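Plush blanket shedding everywhere, is it fixable or do I return it?

Home > Household > Laundry and Fabric Care
Page 1 of 1

tinroofkate
Posts: 48
I bought a plush throw in February and it has shed since the day I opened the bag. Short white fuzz on the couch, on my black work pants, in the dryer vent. I have washed it four times now. Warm water, regular detergent, medium heat in the dryer. The first wash I did with a load of towels and I am still picking fuzz off the towels.

The tag says 100 percent polyester, machine wash, tumble dry low. I know, I used medium. The return window at the shop closes at the end of the month and I would like to decide before then. Is there a wash that stops the shedding, or is it just a bad blanket?

gruber_lane
Posts: 2,606
Return it. Four washes is enough. Some plush is cut from long rolls and never gets vacuumed off at the factory, so you get a lot of lint in the first wash and a little in the second. If it is still going after that, the fibers are working loose from the backing and they will keep coming until there is nothing left to come.

Also, never wash plush with towels. The terry loops grab the fuzz and the fuzz grabs the loops.

moss_and_main
Posts: 1,000
I disagree with returning it yet. Medium heat is part of the problem. Polyester pile gets brittle at the tips when it is overheated and then it breaks off in the next wash. You may be making new lint every time.

Try this before you give up:

1. Shake it outside, hard, both sides.
2. Dryer with no heat for ten minutes, by itself. Clean the lint screen halfway.
3. Wash alone, cold, gentle cycle, half the detergent you normally use, no softener.
4. Dryer with no heat again, or hang it up.

If the screen has as much on it after step 4 as it did after step 2, then gruber is right and it should go back.

tinroofkate
Posts: 48
No softener at all? I have been using it every time. I thought that was what kept it soft.

moss_and_main
Posts: 1,000
None. It coats the pile and mats it down. It feels soft the first day and flat after that. A half cup of white vinegar in the rinse does more.

dv_hollis
Posts: 319
Vinegar in the rinse is hard on the rubber seals in a front loader. The man who fixed ours told me to stop and I did. Plain second rinse does the same job.

moss_and_main
Posts: 1,000
A half cup once every couple of months is not going to eat a door seal. I have had the same front loader since we moved to Palladthorpe, nine years, original gasket.

dv_hollis
Posts: 319
And mine lasted four. I'm only passing on what I was told by the person I paid to replace it.

pepperbox
Posts: 77
I have one that does not shed, if it helps to compare. Printed plush, cream with pink in it and big flowers. I wash it cold with nothing else in the machine and dry it on the line over the porch rail. I was worried the dark parts of the print would bleed into the cream. The big brown flower is the darkest thing on it, along with the blue leaves. 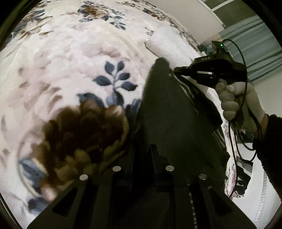

Re: Plush blanket shedding everywhere

gruber_lane
Posts: 2,606
pepperbox, do you remember where you got it? I ask because my daughter-in-law wants a floral one and everything I find is gray.

On bleeding, a print on polyester almost never runs in cold water. Cotton is where you get into trouble, especially red and navy. If anyone is nervous about it, wet a corner, press a white rag on it for a minute, and look at the rag.

pepperbox
Posts: 77
The Santoso outlet, upstairs with the bedding. It was a couple of years ago so I can't say if they still carry it. They had it in two sizes and I bought the bigger one, which only just fits in my washer. If I were doing it over I would get the smaller.

sixpenny_nell
Posts: 8
First time posting in this section. I had a shedding throw from Tikgate and they sent me a replacement that shed just as badly, so a return does not always get you a better one. Ask for the money and not an exchange.

What worked on the second one was the freezer. Fold it, put it in a trash bag, leave it in overnight, then shake it and dry it with no heat. My aunt does it with angora sweaters.

gruber_lane
Posts: 2,606
The freezer thing is for angora and mohair. I have never seen it do anything for polyester. You probably got most of the loose fiber out with the shaking.

sixpenny_nell
Posts: 8
Could be. It did stop though.

dv_hollis
Posts: 319
Two other things for the original poster. Check your dryer vent hose where it goes into the wall. If you can see white fuzz outside at the flap then there is more of it inside the hose, and that is a fire risk that has nothing to do with whether you keep the blanket. Ours pulled off with one clamp and took fifteen minutes to clean.

Second, look at the back of the blanket. Bend it over your hand so the pile opens up. If you can see the knit easily, the pile is thin and it is going to keep losing fiber. If you have to dig to see it, it is decent fabric that needs a better wash.

tinroofkate
Posts: 48
Thanks everyone. I did the bend test. On the middle I have to dig. Along one edge, where it is folded over the back of the couch, I can see the knit pretty easily. I am going to do moss's steps this weekend, no softener, plain second rinse and no vinegar. I have a front loader too and I can't afford a gasket right now.

moss_and_main
Posts: 1,000
Fair enough. Second rinse is fine. Just don't overfill it. A plush throw holds a lot of water, and if it can't turn over in the drum the lint has nowhere to go and dries right back onto it.

quillback
Posts: 140
Does anybody use those mesh lint catchers that float around in the washer? I have two of the Adov ones and I can't tell if they do anything.

gruber_lane
Posts: 2,606
They work in a top loader with an agitator because there is enough water for them to float. In a front loader they get stuck in the folds of whatever you are washing. Save your money.

quillback
Posts: 140
Mine is a top loader but no agitator.

gruber_lane
Posts: 2,606
Then maybe a little. Look in the mesh after a load. If there is lint in it, it did something.

tinroofkate
Posts: 48
Update. Did the whole routine on Saturday. After the first no-heat tumble the screen had a mat on it thick enough to peel off in one piece. After the wash and the second tumble there was a thin film, maybe a quarter as much. I wore the black pants on the couch last night and got some fuzz on the back of the legs but nothing like before.

The thin edge still bothers me. I cleaned the vent hose too, and dv_hollis was right, there was a handful in it.

moss_and_main
Posts: 1,000
A quarter as much is good for one round. I would do it once more and keep it.

gruber_lane
Posts: 2,606
I would still return it. The thin edge will be a bald edge by next winter and by then the shop won't take it.

dv_hollis
Posts: 319
How many days do you have left on the return? If there's time for another wash, do the wash and then look at the edge again in daylight.

tinroofkate
Posts: 48
Until the 31st, so there's time. I'll run it again next weekend and post what the screen looks like. Does it matter if I use the liquid detergent or the powder? I have both open.

moss_and_main
Posts: 1,000
Liquid. Powder doesn't always dissolve in cold and you'll think the white specks are lint.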